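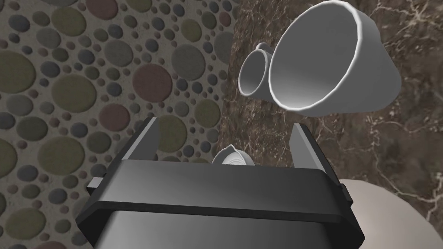

Week 6 handout: Can a machine do the dishes yet?

Hi all. These are my notes from the session, tidied up a bit for those of you who missed it (and for Valtteri Ahonen, who asked for the reading list twice). I've kept them close to how I said them out loud, so forgive the rambling!

The short answer is "sort of, some of the time, in a kitchen it already knows." I want us to spend the week on the long answer.

Why cups?

Cups look easy. You've been picking them up since you were a toddler. But think about what your hand needs to know: where the rim is, how thick the wall is, which way the opening points, how hard you can squeeze before something cracks. A gripper with two flat fingers gets one closing motion to deal with all that. Our cups are white and so plain that there's hardly any pattern on them to help a vision system out. They come in different sizes too, so a grip that suits the large one may be hopeless on the tiny one.

The background matters more than you'd think. One side of our simulated kitchen is covered in colored circles, the other is dark veined marble. You and I don't mistake a round patch on a wall for a dish. A vision system might, and busy textures are a good way to find out if it does.

Practice in simulation

Tomomi Sakamoto ran the Skitetti exercise with last year's group, and her setup is the one we're using. Each run starts with the cups in new spots. Her group logged 2,507 attempts, and 523 of them ended with a cup standing upright where it was supposed to go. I love that number because it's so unglamorous. Nobody would keep a dishwasher that worked like that, but it gives us plenty of failures to sort through!

When you sort yours, please don't just write "dropped it." Did the fingers close too early? Did they come in at a bad angle? Did the system pick the wrong cup to begin with? Those are separate problems and they need separate fixes.

What about the shop floor?

Pendo Minja asked why factories seem so far ahead of kitchens. Mostly it's that a factory can be arranged around the machine. Parts show up in the same place, facing the same way, and the lights stay put. My kitchen after breakfast offers none of that.

For next time

Read the Osden chapter up to page 34. Sort your own batch of failed runs and bring 2 you can't explain. Bienvenido Tolentino has the login for the lab machines if yours has stopped working.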